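Skodcombe Residents' Newsletter
7/10/24

The kitchen corner: looking after the shared microwave

The new microwave is now in the kitchen at the Parnis Rooms. It replaces the one that stopped heating in February, and it cost £568 less than the built-in oven we were first quoted for. It is a plain countertop model with two dials and no display, chosen so that anyone can use it without the booklet. The booklet is in the drawer under the kettle all the same.

Several people have asked how it should be used and cleaned, so the main points are set out below. They apply to everyone who books the kitchen, including the lunch club and the Dương cookery evenings.

Opening the door

The door opens to the left. To open it, press the round button at the bottom of the control panel and let the door come towards you. There is no handle, and pulling at the edge of the door before the button is fully in puts a strain on the catch. Please keep the table to the left of the oven free of mugs and plates so that the door has room to swing.
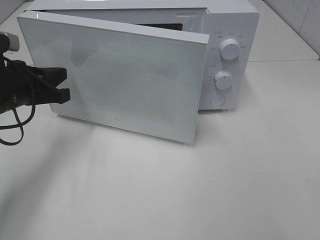

Where it stands

The oven stays on the white table. It was tried on the shelf beside the sink for a short while, but the shelf is narrow and people were lifting hot soup down from above shoulder height. The table is a better height and leaves somewhere to put a dish down straight away.

Please don't push the oven back against the wall or store trays on top of it. It needs air round it when it is running. Tea towels should go on the rail by the door.

Wipe the table after use with a damp cloth and the ordinary spray. Scouring pads will mark it. If you need more space for plating up, use the next table along and wipe that down as well.

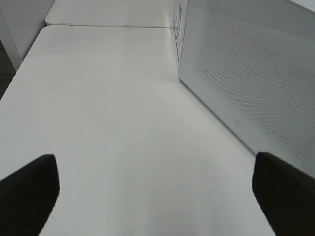 Can I move the microwave to another room for an event?
Please leave it where it is. The sockets in the main hall are shared with the heaters, and the fuse has gone once already this year. Hot food can be carried through on the trolley, which is kept in the store cupboard.

The dials

There are two dials, one above the other. The upper one sets the power and the lower one sets the time. Set the power first. The oven starts as soon as the time dial is turned with the door closed, and it stops when the dial gets back to zero or when the door is opened.

For short times, turn the lower dial well past the mark you want and then bring it back. Small turns are not very accurate on this sort of timer. If you take your food out early, turn the dial back to zero before you leave. Otherwise the oven will start up again with nothing in it when the next person shuts the door.

The knobs pull forward for cleaning but there is no need to take them off. A barely damp cloth round each one is enough. Don't spray anything directly on the panel, as the printing is small and will rub away in time. 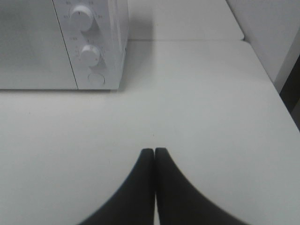

Cleaning the inside

Spills are easiest to deal with on the same day. Turn the oven off at the wall, lift out the glass plate and wash it in the sink with washing-up liquid. Let it cool first if it has just been used.

Under the plate there is a ring with small rollers. Lift it out, wash it and dry it, then wipe the floor of the oven where it runs. Crumbs in that track are the usual cause of a rattling noise. Put the ring back first and then the plate, and check that the plate sits properly over the piece in the middle and turns freely by hand.

Wipe the inside of the door, going gently round the two hooks that hold it shut. Grease on the hooks or in the slots they fit into can stop the door closing properly. Don't poke anything into the slots, and keep water away from the small holes in the side wall.

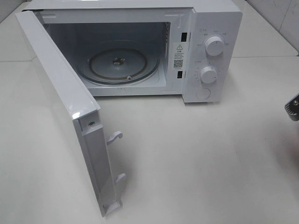 The microwave with its door open and the turntable in place.

Spare plates and repairs

A spare glass plate has been ordered from Gileretti and will be kept in the cupboard marked 23. If the plate is chipped or cracked, stop using the oven and leave a note in the kitchen book. Please do the same if the door doesn't click shut. Metal dishes, foil and gold-rimmed china must not go in.

Shares: 34
Comments: 3

Glad to see dials again. I could never get on with the touch buttons on the old one.

Could the bit about turning the timer back to zero go up on the wall? I found it running empty when I came in to set up for lunch club.

Is there a cover for soup and beans? If not I have a spare plastic one at home and can bring it in.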